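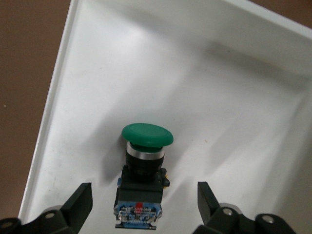
Photo: Fadi Bataineh / Skusevik Robotics Club

Section 4. Button pick, wrist camera set-up

Rev. Jul 27, 2026. Replaces the January sheet, throw that one out. Covers the Stovley arm only. If you're on the other bench see section 5.

Before you start

Arm homed, E-stop within reach, laptop plugged in (not on battery, it throttles). White tray, green push button. Sleeves up, hair tied back.

CAUTION: Hands out of the tray any time the arm is enabled. Also when it's "just sitting there."

CAUTION: The switch is a loose part for this exercise. Do not wire it to anything. Terminals stay bare.

4.1 Placing the switch

1. Disable the arm. Check the light on the controller.
2. Wipe the tray. Crumbs and specks show up as blobs in the threshold view and you'll chase them for an hour.
3. Stand the switch upright, green cap up, contact block down. If it wobbles, the mounting block isn't seated, so twist until it clicks.
4. Leave room on both sides for the fingers. Dead center is nice but not required, the script corrects small offsets.
5. Hands out. Enable.

4.2 Camera check

1. Open the Awwad viewer, port 3882.
2. Jog to pose 17. Both fingertips should be in view at the bottom, switch between them, whole cap visible.
3. Glare on the cap? Normal, it's shiny. If the glare eats the rim, turn the bench lamp away, don't touch the exposure.
4. Save one still to your team folder. One. The drive is nearly full.

Note: the metal ring under the cap fools the circle finder sometimes. Set min radius to 51 and it mostly behaves.

4.3 Dry run

1. Gripper fully open. Type the open command even if it looks open allready.
2. Load program 1201, speed at the lowest setting.
3. Step through line by line. Someone else on the E-stop, not the person typing.
4. Stop before the close line. Look at the gap on each side. Way off to one side = go back to 4.1 and reposition.
5. Run the close. Grip on the black housing, below the metal ring. Never on the cap, it's slick and the switch will tip.
6. Lift a little, hold, set down, open.

If it stalls mid close: E-stop, call a mentor, write down the line number. Do not pull the switch out by hand.

4.4 Scoring it for the Kevico round

Three clean lifts in a row, same program, no edits in between. Reposition the switch yourself between lifts (arm disabled!!). Log each one on the team sheet, fails too. Fadi signs off at teh bench, bring the sheet with you.

Then park the arm, power down, cover on.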